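Search the list archive
Search Advanced Help

From: Solange Brandão
To: translators' list
Subject: Re: Proofreading on paper or on screen?

Huguette Lefèvre wrote:

> I have a parish history coming up, 80 pages, and the client wants one
> clean proof back with all the corrections marked. My last job like this
> I did entirely on screen and I missed a wrong date in a caption and two
> repeated lines at a page turn. Do any of you still print things out?
> And if you do, how do you keep the pages in order and get the marks
> back into the file without doing everything twice?
>
> Also, does anyone charge separately for a second read?

Huguette,

I still print. I did the Vasconcelos family letters that way last winter and the Pustham guidebook before that, and I would do both the same way again. My reading on screen is fine for sense and poor for everything else. Repeated lines at a page turn are exactly what I miss, as on screen I scroll past the break and my eye fills in what ought to be there.

I print single-sided, with a wide right margin, in a different typeface from the one I translated in. The different typeface helps more than the paper does. If you can only change one thing, change that. Line spacing of one and a half is enough. Double spacing makes the text look like a draft and I start rewriting it, and the client is not paying me to rewrite it.

Put the page number and the short title in the header before you print. I once dropped nearly half of the Ilau catalog on the floor with no page numbers on it and lost an afternoon. I now work in batches of 8 sheets and do not pick up the next batch until every query in the first one is written on the query sheet. The query sheet is separate, one line per query, with the page number first.

Between batches I square up the sheets and clear the desk.

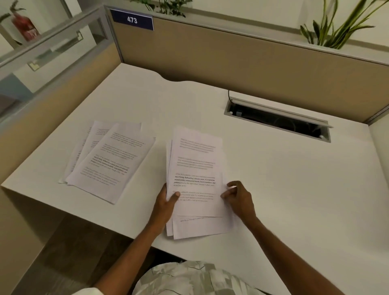
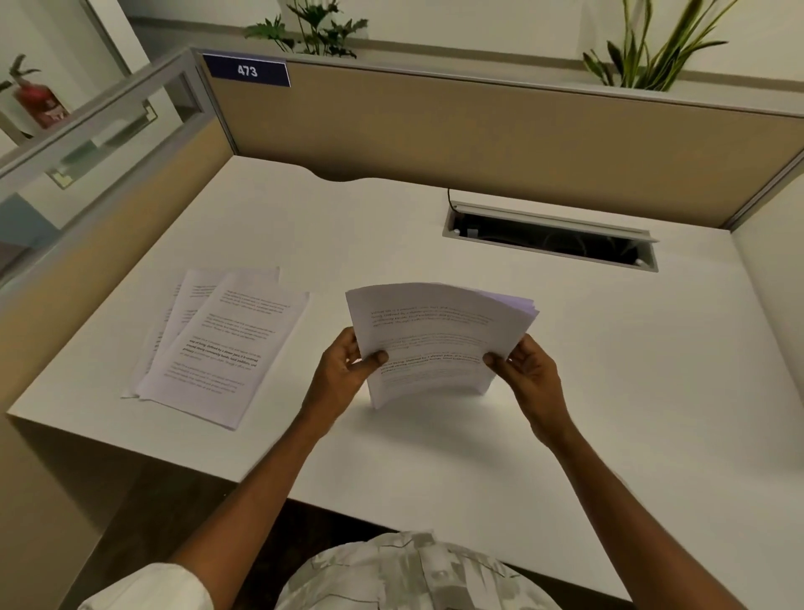
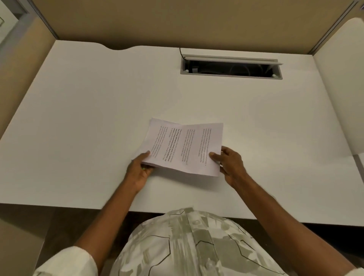
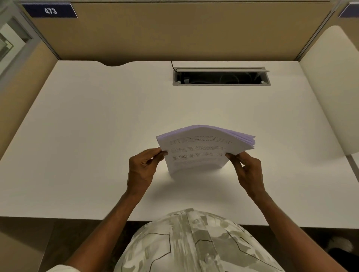 Printed pages and a white desk.

ORDER OF READING

1. Read once straight through with no pencil in your hand. Put a light fold in the corner of any page that bothers you and keep going.

2. Read a second time with the source text next to you. Mark only omissions, numbers, names and dates. Leave the style alone on this pass.

3. Read captions, headings, footnotes and the table of contents by themselves, all in one go. Your wrong date would have turned up at this stage. Check each caption against the paragraph it belongs to as well as against the source.

4. Read the last line of each page together with the first line of the next one. It takes ten minutes and catches repeated lines and dropped words.

5. Enter the corrections starting from the last page and working back. The page breaks ahead of you stay where they are and still match the printout. Tick each mark in a second color when it has gone in.

On doing everything twice: you do handle each correction twice, once on paper and once in the file. Washington Macedo said on this list in June that he dictates his corrections and has the software enter them. I tried it and spent more time fixing the dictation, but my text was full of place names and his was a tractor manual. It may suit a parish history if the names are simple.

On charging: I quote the second read as its own line, per 1000 words, and I count the words in the finished translation. If the client strikes the line out, they get one read and the delivery note says so. Zinden always strikes it out. Simone Medeiros folds it into her main rate and says she has fewer arguments that way, so you will hear both opinions here.

Silvana Bragança used to have a one-page sheet of proof marks in the files section - French and Portuguese conventions side by side. I looked for it this morning and the link is dead. Silvana, if you are reading, could you put it up again? The French closing mark for transposed words is the one I always have to look up.

One question back to you, Huguette. Does the client want the marked pages themselves or a scan? If it is a scan, use a dark pencil or a pen. I sent a set in light blue once and had to go over every mark again before they could read it.

Solange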